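Ticket 747
Queue: Handheld grippers, bathroom room
Opened by: Tarek Bitar
Assigned: Güven Sönmez
Priority: normal (was low)
Status: open, watching

Tarek Bitar
Right-hand gripper on the Mokia pair is reporting the wrong opening width again. Fingers fully closed and the log says they are 3 mm apart. Closing the ticket from last time as "recalibrated" did not fix anything, it just reset the clock. I would like it if we did something other than recalibrate.

Symptoms as I have them:
Width is fine at the start of a session.
Drifts up over a session, never down.
Left gripper of the same pair does not do it.
Restarting the logger makes no difference. Restarting the gripper makes it go away for a while, which I don't trust.

Güven Sönmez
Have you checked the finger screws? Flisport's manual says loose finger mounts are the usual cause of width drift.

Tarek Bitar
The manual says loose finger mounts are the usual cause of everything. Yes, checked. Tight on both. I put a paint mark across each screw head so we can stop having this conversation.

Güven Sönmez
OK. Then firmware. Release notes for the August build mention "improved width stability". Updating the right one only, leaving the left as is for comparison.

Güven Sönmez
Updated. Ran 90 open/close cycles on the bench, reading returned to zero every time. Looks good to me. Lowering priority.

Tarek Bitar
It looked good on the bench before the update too. The bench is a table with a gripper sitting on it. In the room people are carrying the thing, turning it over, reaching into tubs with it and squeezing far harder than a test script does. Please don't close this on bench results.

So-ying Tam
Agree with Tarek. I'd also like to know what "improved width stability" means, because if they put a filter on the reading we may have hidden the problem. Did the raw encoder value change or only the reported width?

Güven Sönmez
Checked. Raw value still wanders. The reported width is smoothed and snaps to zero when it gets close. So yes, the update hides it. Rolled back. Sorry for the noise.

So-ying Tam
Thanks for looking. That explains the bench run. Raising priority to normal.

Güven Sönmez
Opened the right gripper. Notes:
Encoder magnet is seated, no glue failure.
Ribbon cable fine, reseated anyway.
Drive belt has slack. Pressing on the closed fingers with a thumb moves the carriage while the motor side stays put.
The spring on the tensioner is shorter than the one in the left unit. Both are supposed to be the same part.

Tarek Bitar
Supposed to be. Where did the right one come from?

Güven Sönmez
Bouvier did the last service on it. Their sheet says "tensioner replaced, equivalent part". No part number.

Tarek Bitar
There's your drift, or a decent candidate. Belt skips a tooth under a hard squeeze, encoder is on the motor side and doesn't know about it. Would also explain why it only goes one way. I'm not calling it solved. A restart re-homes the fingers, so the fault looks cured every time somebody switches it off for lunch.

Güven Sönmez
Fitted the original type spring from the spares drawer. Belt tension matches the left unit by feel (we have no gauge, have asked for one twice). Homed, zeroed, closed hard by hand 3 times, no skip. Raw value back where it started.

Proposed check for the room, start and end of every session:
1. Close the fingers fully, no object.
2. Read raw value, write it on the sheet. Raw, please, the smoothed one is no use here.
3. Squeeze hard on something solid, release, close again.
4. Read again. If the two differ, tag the gripper and swap it. Do not restart it first.

Tarek Bitar
Fine with the check. I'd add a reading in the middle, before any break, while the unit is still powered. Went in on Friday with a full room and both grippers in use.
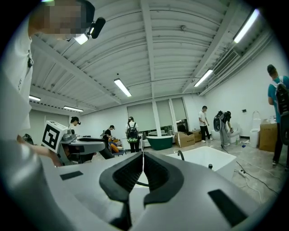
Mervyn Lambert
Reading this from the Tirnorum side. We fitted the right springs in ours and the drift came back anyway, only slower. The belt had already stretched from running slack. I'd change the belt together with the spring and not wait for the numbers to tell you.

Güven Sönmez
How long did yours last on the old belt?

Mervyn Lambert
Under 1000 cycles, but ours get rough treatment and I wouldn't plan around that figure.

Tarek Bitar
I half believe it. Changing both at once means we never learn which one did it, but I suppose we've spent enough sessions learning. Is there a belt in the drawer?

Güven Sönmez
One, and it's in a Bouvier bag with no part number.

Tarek Bitar
Then no. Order one from Flisport. Keep running on the old belt with the check until it arrives, and send Bouvier the photo of the two springs side by side. I want a part number for "equivalent".

Güven Sönmez
Ordered. Bouvier emailed. Ticket stays open until the new belt is in and we have a week of sheets with matching readings.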